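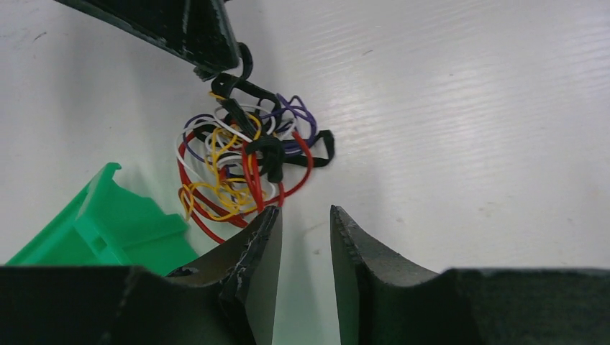 How Does a Robot Learn to Pick Up a Tangle?

Reading time: 5 min

Search articles Search Clear

Have you ever pulled a pair of headphones out of a bag and found them in a knot? You probably sat down and started tugging at the loops until you found one that moved. You didn't need a set of instructions. You have been handling string, shoelaces and hair ties for most of your life.

A robot has no years of practice like that. If people want it to handle wires, they have to help it learn, and one way to do that is to give it examples.

What is an example?

At school, an example might be a math problem with the working written out. For a robot, an example is a recording of a job being done. It usually has two parts.

The first part is what the robot's cameras saw. One camera may look down from above. A smaller one can sit near the robot's wrist, so it looks past the fingers at whatever they are reaching for. In the picture at the top of this page you are looking from one of those wrist cameras. The two dark fingers at the bottom belong to the same hand as the camera. Another finger is coming in from the top.

The second part is what the robot's arms did. Every joint has a sensor that notes how far it has turned. The fingers also report how wide open they are. All of these numbers are saved many times a second, along with the camera pictures.

Put the two parts together and you get something like a flip book with notes on every page. The picture says what things looked like, and the notes say where the arms were.

Who moves the robot?

A person does, at this stage. At the Stemis workshop, where the wire project is based, the person holds a pair of handles. When they move their left hand, the robot's left arm moves too. When they squeeze, the fingers close. This is called teleoperation. "Tele" means "from a distance," the same as in "telephone" and "television."

It is slower than using your own hands. You can't feel the wire, so you have to watch closely. New people at Stemis spend their first Saturday just picking up sponges.

Why use wires?

A wooden block is the same shape wherever you put it. A wire bends. Put it down twice and it will make two different shapes. When several are mixed together, one loop hides another, and it gets hard to say where any of them starts or ends.

Look at the bundle in the picture. There is red wire, yellow wire, white wire and purple wire, plus a flat black cable. The red makes the biggest loops. Try to follow one strand with your eye from one end to the other. You will lose it somewhere in the middle, and the computer has the same trouble.

How many examples does it take?

More than you might think. The wire project is called Koveo, and it has 1111 recordings so far. Not all of them can be used. After people checked them, 996 were kept. The others had a problem, such as a camera that stopped early or an arm that was bumped.

Of the ones that were kept, 646 use both arms. The rest use one.

The people recording try not to do the same thing every time. They turn the bundle around, move it to another part of the table and change the lights. If every example looked alike, the robot might only be able to do the job in that one spot.

What about mistakes?

Sometimes a wire slips out of the fingers. If the person picks it up again and carries on, the recording is often kept. It shows the robot what to do after a slip. In Koveo, 90 of the recordings include one.

What happens next?

The recordings go to a computer program called a learning system. It looks at a moment from an example and guesses how the arms should move. Then it compares its guess with what the person did, and changes itself a little so the next guess is closer. It does this over and over.

After that the robot gets a turn with no one holding the handles. If it keeps getting stuck in the same place, the team goes back and records more examples of that part.

Try it yourself

Drop a long piece of yarn on a table. Pick it up using only your thumb and one finger on each hand, and lay it out straight. Now drop it again and repeat. Did you do it the same way both times?

Words to know

Gripper: the part of a robot that holds things.
Sensor: a part that measures something, such as how far a joint has turned.
Teleoperation: controlling a machine from a distance.

This site uses cookies to remember your reading settings. Accept Manage cookies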